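Banlow open day, September. Thread of notes from the Tikora bimanual cell, mostly for people who asked me about cycle times and calibration.

Setup: two arms on one table, both bases bolted along the far edge, parallel grippers on each. No fixtures for the parts. Blocks go down wherever the visitor drops them. Davina Menzies ran the demo and took questions at the same time, which slowed both.

Task is block stacking. It's a stand-in for the kitting job they're quoting, where parts arrive unsorted in a tray. The planner (Kultine, in-house) assigns each pick to an arm by reach, then checks for conflicts in the shared zone over the middle of the table. 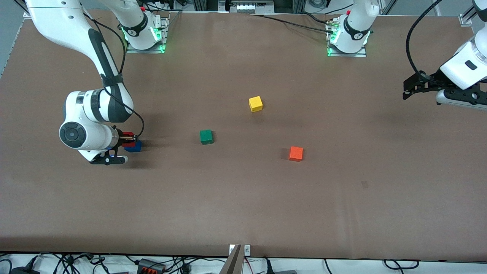
Red block in the gripper over blue, with yellow, green and orange still out on the table. Second arm held clear.

Only one arm goes into the shared zone at a time. I asked if that was a hard interlock or a planner rule. Planner rule. The safety controller doesn't know about zones, it only limits speed and force. Worth knowing if you plan to swap the planner for your own.

Logged numbers from the board by the door: 996 placements attempted since the cell was set up, 17 dropped or misplaced. Tsehay Araya said most of the 17 came from one afternoon when the hand-eye calibration had drifted. They now recalibrate every morning. Takes 7 minutes.

Quoted time for a full stack is 31 seconds. I didn't put a watch on it. Speed was capped for the open day and she wouldn't give me the uncapped figure.

Gripper question, for whoever asked in replies: stock fingers, flat, no compliant pads. Grasp force is fixed per part type. They tried closing on a force threshold and went back, said the gain wasn't worth the tuning.

What I'd still want to see: parts that touch each other at the start, and any kind of handover between arms. Neither was in the demo. Handover is on the Gidey roadmap with no date next to it.

Slides are supposed to go out to attendees. Will add the calibration procedure to this thread if it's in there.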